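Clukton Course Project, Report of Group 7
Which Bowl for Which Table? Reducing Glare and Disorder on a Shared Work Table

1. Background

Our group received the task to improve one shared work table in the Dromerska building. The table is used by several courses, mostly in the afternoon and evening. Students use it for sorting small materials, for mixing dry samples and for keeping parts together during an exercise. For these purposes there is a shelf with bowls and other round containers, which were bought in different years and do not belong to one set.

In a short discussion at the start of the course we collected complaints from the users. The most common complaint was that the bowls are put back in the wrong place, or are left on the table until the next group arrives. The second complaint was about light. The table has a pale surface, and with the ceiling lights on it is tiring to look at for a long time. We first thought that these were two separate problems. Later we understood that the color of the containers plays a role in both.

2. Questions

We wanted to answer the following:
Does a darker or more colorful bowl make it easier to find the bowl again on the table?
Does a large bowl disturb the work more than it helps?
Can we propose a simple rule for the shelf that costs little money?

3. Method

We worked with the containers that were already there. The only purchase was marking tape and labels from the shop Jundum, and we stayed far under our limit of 2,000 crowns. Each container got a fixed place on the shelf. Then we did a sorting exercise with 10 students from the parallel group. Every student did the exercise two times, one time with a large bowl and one time with a smaller container. One round lasted 60 seconds. After the second round the student answered a few questions on paper.

The light was not changed between the rounds. We did all rounds on one Saturday evening, when it was dark outside and only the room lights gave light. This was a decision we discussed for a long time. In daylight the results can be different, but we had no possibility to keep the daylight equal for everybody.

4. The containers and the table

The large bowl has a lavender-gray color and a flat base. The outside is smooth and has no marks or pattern. The rim is thin, and this was important for our exercise, because the students had to let small pieces fall inside without hitting the edge. We also used a bright blue round container with a wide lip. The tabletop is pale gray with small specks and a little shine, and there is a low raised edge in light gray behind the working area.

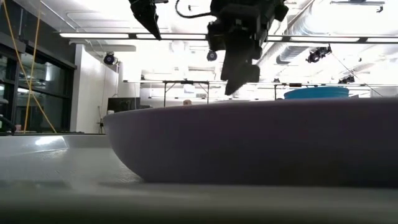

Figure 1. Large bowl on the tabletop, with the blue container behind it. The bright spot on the raised edge is visible to the left.

We had expected the tabletop itself to be the main source of glare. During our work we noticed that the raised edge deserves the same attention. It catches the light in a strong way, and a person who looks from the bowl to the left meets the white spot directly. The tabletop has more of a soft shine, which is easier to accept. The window also matters in the evening, as the glass becomes nearly black and shows pale reflections of the lamps.

5. Results

The students preferred the large bowl for sorting. They wrote that they did not need to aim so carefully, and that it stood well on its base. More than half of them also wrote that it took too much space and that they lost sight of things placed behind it. We can confirm this from our own work. When the large bowl stands in front, the lower part of a container behind it is hidden, and it is easy to forget what is there.

The blue container got better answers on the question about finding it again. Several students named the color as the reason. The muted color of the large bowl is calm for the eyes, but its lower part becomes quite dark when the light comes from above, and one student wrote that it "looks like a shadow" from the chair.

For the time per round we did not find a clear difference. The second round was usually faster, whichever container was used, so probably the students simply learned the exercise. We should have changed the order for half of the group, and we did not do it. For this reason we do not present the times in a table.

6. Proposal

We propose that the large bowl stays on the table during sorting, with its place marked with tape at the right side of the working area. Smaller containers should stand beside it and not behind it. On the shelf, every container should have a label with its color and size, and strong colors should be used for things that are often forgotten.

For the glare we propose a strip of matte gray tape on top of the raised edge. We tried a short piece of it and found it more comfortable, but we have not tested it with other students. The tape must also survive the daily cleaning of the table, and this we do not know yet.

7. Limits of the work

The group of students was small and all of them knew the table before. We tested only in the evening. The questions on paper were written by us without help, and two of them were understood in different ways, so we removed these answers.

8. Sources

Kárason, Light and Order in Shared Workrooms, course reader, chapters on table surfaces and storage.
Clukton course handout on simple user tests.
Notes from our discussion with users of the Dromerska work table.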